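Roald Westerberg does not want to be called an influencer. He says so before he has sat down, and again when the coffee comes. "I run a page," he says. "People read it or they don't."

Plenty of them read it. The Sheehan Ledger, a one-man Facebook page on town politics, has been credited with sinking a parking contract and with bringing 200 people to a budget hearing that usually draws 20. Westerberg repeats both claims without much prompting. I could confirm the second, from the sign-in sheets. The parking contract is harder. Two council members told me the bidder, Altometti, had already asked for more time before the Ledger wrote a word.

"They would say that," Westerberg says. Would they? He shrugs. "Ask them who leaked it, then."

I did ask. Dymphna Duggan, in her second term on the council, laughed for a while. "It was in the meeting packet," she said. "Page 7. Anyone could have read it." 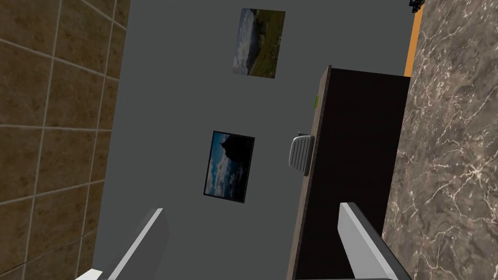
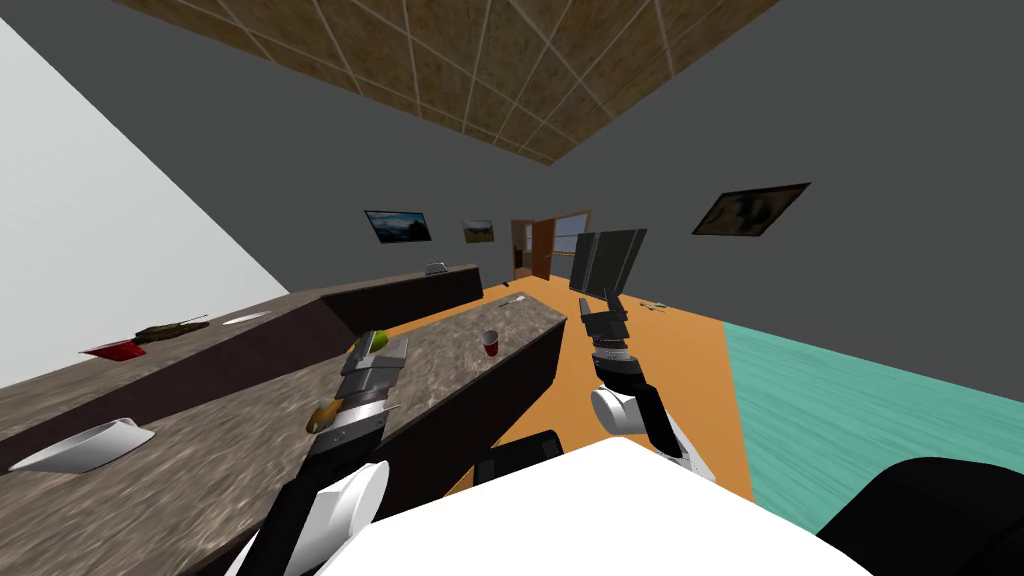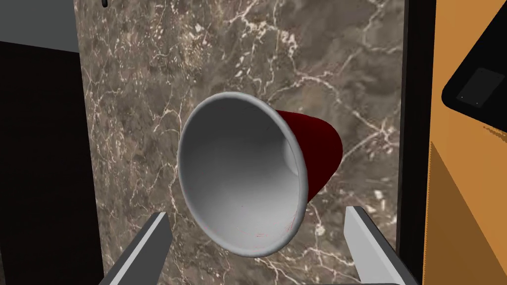
**Local Politics | Interviews**

Westerberg is running for Duggan's seat now, and he has not handed the page to anyone else. He sees no conflict. "The readers know who I am," he says. Until September they did not. The Ledger went unsigned for most of its life, and it published 10 posts about Duggan before its author put his name on the ballot.

Were those posts campaigning? "They were questions," he says. I read him one, which called her "bought and paid for" – there is no question mark in it. He looks at the window. "That was a strong week."

On money he is careful. The page takes ads, and one of the buyers is Jonwood, a builder with land on the north side that it would like rezoned. Westerberg says he would sit out that vote. He has not put the promise in writing, and when I suggest he might, he says he'll think about it.

Remedios Javier, who ran against Duggan last time and lost, has been asked for her endorsement and is holding on to it. "He's right about the meetings being too hard to follow," she told me. "I'd like to hear what he does after he's right."

So what would he do? Westerberg wants votes posted online the same night and a limit on closed sessions. Both are reasonable. The council already posts its votes within a day, and the limit would need a charter change, a process he describes as "paperwork."

He pays for the coffee and asks when the article will run. By the time I get back to my desk, the Ledger has a new post up about our talk. It says I had no hard questions.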